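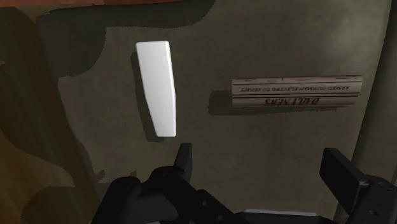 Setting up your first pick-up task in the simulator

Welcome, new members! This is the page we send everybody to in August, when the club room fills up again and half the people in it have never opened a simulator before. Duyên Doãn wrote the first version for her own little group, and Felicja Ostrowski and I have been adding to it ever since, so please forgive the places where you can hear three people talking at once. Take your time with it. Most people get through in one afternoon, and if you need two, that's perfectly fine.

By the end you'll have a small task running in Burar, our club's simulator setup: two objects lying on a surface, an open gripper over them, and a wrist view that lets you steer toward the one you want.

Before you start

You need a club login, the Burar folder copied to your own machine (please don't work in the shared one, we've all done it and we've all been sorry), and a mouse with a real wheel. A trackpad will do in a pinch, but your fingers will complain.

Step 1. Open the starter scene

Start Burar, choose Open, and pick the scene called Firimell. Give it a minute to load. The first time is always slow, and clicking again only makes it open twice. When the scene is up, switch the view menu from Room to Wrist. Now you are looking past the gripper at the surface, and that is the view you'll be using for nearly everything.

Step 2. Choose your two objects

Open the object drawer and drag in two things that are different in shape. I like to give beginners the white block and the rolled newspaper. The block is long and narrow, the newspaper is a nice plump cylinder with DAILY NEWS printed on it, and you learn a lot just by going from one to the other. Leave a clear stretch of bare surface between them. If they're too close, one of the fingers will bump the second object while you're busy with the first, and you'll spend your afternoon chasing a newspaper.

Don't line them up too neatly, either. A slight tilt on the block is good practice, and it doesn't matter a bit if the newspaper's lettering ends up upside down to you.

Step 3. Check your light

Pei-shan Yu made me promise to give this its own step. Under Lighting, set one soft light coming from the side and leave the shadows on. It's tempting to turn them off so that everything runs faster, but the shadows are your best clue to height. As you bring the gripper down, watch its shadow and the fingers come together. With the light at the upper right of your view, the shadows will fall toward the lower left, so look for them there.

Big pieces of scenery cast shadows as well – sometimes right over the spot where you want to work. If you can't see the edge of an object properly, nudge the light a little before you touch anything else.

Step 4. Open the gripper and line it up

Press O until the fingers are spread wide. Then move sideways first and down second. I know it feels natural to do both at once (I still catch myself at it), but you'll have a much easier time in two moves. For the newspaper, turn the wrist so that the fingers will close across the roll. For the block, turn it to match the tilt and close across the narrow way.

Set the speed slider to 9 while you're traveling and drop it to 2 once you're close. Cyrill Zwahlen does the whole thing at full speed, and we love him dearly, but please don't learn from Cyrill.

Step 5. Close, lift, save

Press C and hold it until the fingers stop moving. Wait a breath, then lift straight up. If the object slides out, open again, back off a little way and have another go. When you've got a lift you like, choose Save Run and put your own name in the file name, followed by the object. Runs stop recording after 500 frames, so if yours cuts off early, you were probably resting somewhere in the middle. Pin-yu Pan's example run is 391 frames long, and it's a lovely unhurried one to watch if you'd like to see the pace we're after.

If something goes wrong

The view is completely black: you're probably inside an object. Press Home.

The object shakes or creeps along by itself: it was dropped in slightly below the surface. Delete it and drag it in again from a bit higher.

The gripper won't turn any farther: the wrist has reached its limit. Turn it back the other way and come at the object from the opposite side.

Once you have a saved run for each object, go on to the Golham page, where we add a bin to put them in.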